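News from the Zakaria Street Reading Room
16 September 2019

Dear members and friends,

The summer is finished and the reading room is open again for the full hours. I want to tell you how we will work this autumn, because several things have changed from June.

First, the lending of seeds. Many of you asked if the seed library will continue, and yes, it will continue. In spring we gave out 352 packets, mostly beans, tomatoes and the yellow squash from Plirnau that everybody wanted. Until now 192 packets of saved seed came back to us. This is a good result for a second year. If you still have plants standing in the garden, please let a few of them become fully ripe before you collect. Beans should rattle in the pod. Tomato seeds should stay in a glass of water for two or three days, then be washed and dried on a plate, not on paper, where they stick very strongly. 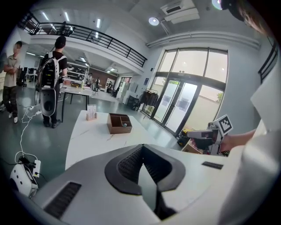
Please write on every packet the name of the plant, the year, and the place where it grew. Last year we received a very nice bag of brown seeds with only the word "good" on it. We sowed them in two pots and they were radishes. They were good, but we would like to know this earlier.

Squash is more difficult. The different kinds cross with each other when they grow near, and the fruit of the next year can be bitter. A bitter squash should not be eaten. If your neighbor also grows squash or pumpkins, enjoy the fruit but do not bring us the seeds, unless you closed the flowers and pollinated them by hand. A short sheet about this method is at the desk, and you can take it home.

Second, the books. The Stillent family gave us 99 books about gardens, fruit trees and mushrooms. Most are in English, but a part is in German, and there is one large atlas of apples which we ask you to read in the room and not to borrow. The other books you can take for three weeks as usual.

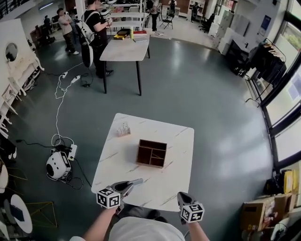 Third, the evening talks. The first one is about soil, how to see if it is heavy or light, and what to do in autumn with each kind. Bring a handful of soil from your garden in a jar with a lid. The second is about storing apples and carrots in a house without a cellar. Both talks begin at seven and are free for members.

The old bus stop in front of our door is closed during the road work. Please use the stop at Umach Square and walk back past the bakery. Bicycles can stand in the yard, but keep the gate free for deliveries.

With warm greetings from the reading room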